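The woman who runs the Grurna repair counter does not want her name used. Her customers know her, she says, and the rest of the world can get by without it. She has fixed sewing machines in the same narrow shop for most of her working life, and she agreed to talk between jobs on the condition that she could keep working.

She learned the trade from her father, who bought the business from a man who mainly sold typewriters. "He took the sewing machines in trade and didn't know what to do with them," she says. "My father knew what to do with them."

Most of what comes in is dirty. Lint packs under the feed dogs and soaks up oil until it is as hard as felt. People bring the machine in convinced that the motor has gone. She takes off the needle plate, digs the lint out with a brush and a dental pick, oils the hook, and sews a line on a scrap of cotton.

"I charge for a cleaning," she says. "Some people are annoyed that it wasn't something bigger. They already told their husband it was the motor."

The next most common problem is a bad needle. She asks every customer when the needle was last changed and says the usual answer is a blank look. She changes her own after every large project, and sooner if she has been sewing denim or canvas.

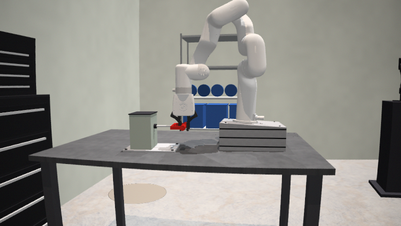
She is less patient with thread. Old thread from a grandmother's tin is fine for basting, in her view, and for nothing else. It snaps, it sheds, and the customer blames the tension dial. By the time the machine gets to her, the dial has been turned every way it can go, and the bobbin case screw too.

"Leave the little screw alone," she says. "If you have to turn it, write down where it was. People don't write it down."

The machine on the bench during our talk was a Torvik, a heavy flatbed that weighs more than its case suggests. She likes them. The gears are metal, the covers come off with one screwdriver, and parts can still be found if you are willing to wait. The newer Fovex machines are a different matter. She will service them, but when a circuit board fails she usually sends the owner home with a price and tells them to think it over. A replacement board costs $172 before labor.

"I'm not against them. They make a nice buttonhole," she says. "I just can't fix a board with a file and some oil."

She does teach now and then. Every May she holds a class on basic upkeep in the back room, with 4 places and a fee of $60. Each person brings a machine and takes it apart as far as she will allow. She keeps the class small so that she can see everyone's hands.

Asked whether there is anyone to take over the shop, she shrugs and goes back to the hook timing. A niece comes in on school breaks and is good with the older machines — better than she was at that age, she says, and less likely to lose screws.

The counter is open until 5. Machines should come with the foot pedal and the power cord. She asks me to put that in, as the pedals keep getting left at home.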